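4.2 Keeping occluded objects alive during the approach

The depth-and-color pipeline described in Section 4.1 does well as long as the arm is parked to one side. Trouble starts in the last part of the reach, when the arm has folded down over the group it is supposed to pick from and the objects we care most about are the ones we see least. In our early runs the segmentation was fine at the start of an episode, fine again after the retreat, and poor at exactly the moment the planner had to commit. This section describes how Pirner handles that stretch, and it is the part of the system we had the most fun building.

We start with what a per-frame method does. Bultard, our baseline, segments every image from scratch, fits a box, cylinder or sphere to each segment, and hands the list to the planner. A partly hidden ball gives a smaller segment, the smaller segment gives a smaller sphere, and the center of that sphere moves away from whatever is hiding it. The planner then sees a target that has drifted and corrects for it. The correction moves the finger, the finger hides a different part of the ball, and the estimate drifts again. On the plots this shows up as a small, regular wobble in the target position – once we knew to look for it, we found it all over our logs.

Pirner breaks this loop by splitting the question in two. The first question is which pixels could be showing the object at all, given where the robot is. The second is whether the pixels that remain agree with the shape we already believe in. For the first we render the arm from its joint angles into the camera view and call the result the robot mask. Every pixel under the mask is marked "unknown". This is a small change from the usual practice of marking such pixels "background", and it did more for us than any change of network. An unknown pixel casts no vote. A background pixel votes against the object, and when half of a small sphere is covered, those votes win.

For the second question we keep one shape hypothesis per object, carried over from frame to frame together with its pose and a confidence value. At each step the hypothesis is projected into the image and compared with the segment on visible pixels only. If the visible part fits, the pose is refined and the confidence stays where it was, however little of the object is showing. If it does not fit, the confidence falls, and after a few frames the object is released and detected anew. The number of frames to wait is a parameter. We set it by hand and left it alone for all the experiments in this paper.

The robot mask needs a margin. Joint readings lag the image slightly, and the outline of the rendered arm never matches the observed arm to the pixel. Too thin a margin lets dark slivers of the gripper leak into the object segments. Too wide a margin eats small objects whole. We scale the margin with the projected speed of each link, so that it is tight when the gripper is nearly still and generous when the elbow is swinging. Ha-neul Yoon's first version used the speed of the fastest link for the entire arm, and even that crude rule was better than a fixed value.

Shadows turned out to be the second half of the problem. A dark arm under a strong light puts a second arm on the table, bent in the same places, and it moves whenever the first one does. The robot mask says nothing about it. In color space the shadow on a gray table is close to the side face of a gray or purple object, so a segmenter will cheerfully merge the two, and the fitted box grows a tail. We considered rendering the shadow too, from a known light position, and we do have that position in simulation. We decided against it on the grounds that we won't have it on a real bench. The segmenter instead gets a separate shadow class, trained on scenes in which the light is moved between frames while everything else is held fixed. Depth helps as a tie-breaker, with one catch: low objects close to the table plane are also the ones for which depth is least decisive.

All training and testing is done in Clinberg, our collection of tabletop scenes. Each scene combines an arm pose, a few simple objects and a surrounding room, and the rooms are deliberately busy. We want the perception stack to meet chevron floors, furniture, foliage and walls of pink blossoms well before it meets a lab. The room is blurred and distorted more than a real lens would blur it, which keeps the network from leaning on crisp background edges to tell table from object. Gil, the small viewer we wrote for this project, loads any scene with its masks and hypotheses drawn on top, and lets the user step through the approach one planner tick at a time. We used it daily, and a good share of the ideas in this section came from sitting in front of it and asking why one particular pixel had been given one particular label.

Figure 3 is a Clinberg scene of the kind that motivated the whole design, without overlays. The finger covers the upper portion of the yellow ball and comes down between it and the purple-gray cube, with the brown box close by on the other side, and the arm's shadow runs past the base of the cube in overlapping bands. Every mechanism described so far has something to do in it: the mask for the gripper, the carried-over hypothesis for the ball, the shadow class for the lower edge of the cube.
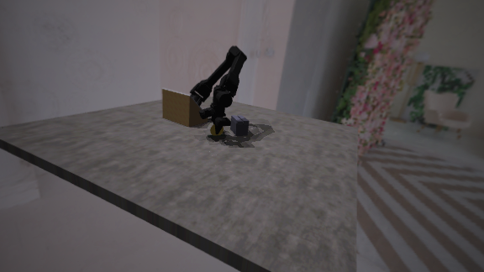 Sixten Blomqvist objected, on reading an early draft of this section, that a hypothesis which survives without evidence is a polite name for wishful thinking, and that an object pushed away under cover of the gripper would go on existing in our map long after it had gone. The objection is a good one and it changed the method. In the draft version the confidence of a hidden object never fell at all. In the present version it falls slowly whenever the visible fraction is below a threshold and the planned finger volume touches the hypothesis, which is exactly the case in which a push is likely. If the arm is merely passing in front of the object, with clear space between the two in depth, the confidence is held as before. The distinction costs one extra collision query per object and tick. The planner is making such queries anyway, so we get it nearly for free – a pleasant surprise.

The planner side of the change is short. Each object enters the clearance cost with its hypothesized shape, inflated in proportion to how uncertain its pose is. Inflation is directional: if only the lower edge and the sides of a ball are visible, its horizontal position is well constrained and the extra clearance goes mostly upward. A uniform inflation would close the gap between two neighboring objects and leave the planner with no path for the finger. With directional inflation the gap stays open for as long as the evidence supports it. In Gil the effect is lovely to watch, with the inflated shells stretching and shrinking as parts of the objects come in and out of view.

We tested the pieces one at a time on 107 held-out scenes, all with at least one object partly hidden by the gripper. For each scene we asked the planner for its next approach segment and checked that segment against the true object shapes, counting a scene as a failure if the segment came closer to any non-target object than the required clearance. Bultard failed on 53 scenes. Adding the robot mask and the carried-over hypotheses, with the shadow class switched off, brought this down to 36. The full system, with the shadow class and directional inflation, failed on 25. The planner settings were the same in all three conditions, apart from the inflation itself.

The remaining failures are instructive. Many of them involve a small object standing right against a larger one, where the segmenter draws the border a little inside the wrong object and both hypotheses fit well enough to be kept. Neither the mask nor the shadow class has anything to say about that case. Others come from shadow bands that cross each other, leaving a small dark patch with straight sides that looks a good deal like the top of a flat block. The shadow class catches most of these patches and misses the ones lying well away from the rest of the shadow. We tried a larger receptive field in the segmenter, which recovered some of them and lost about as many elsewhere, and we went back to the smaller one.

One limitation should be stated plainly. The hypotheses assume simple convex shapes, and our test objects are simple and convex. A mug with a handle would be fitted by a cylinder, and the handle would be treated as a disagreement whenever it came into view, lowering the confidence of a pose that was perfectly good. Section 6 discusses replacing the fixed shapes with a learned one. The masking and the confidence rule would carry over unchanged, and we are eager to try it.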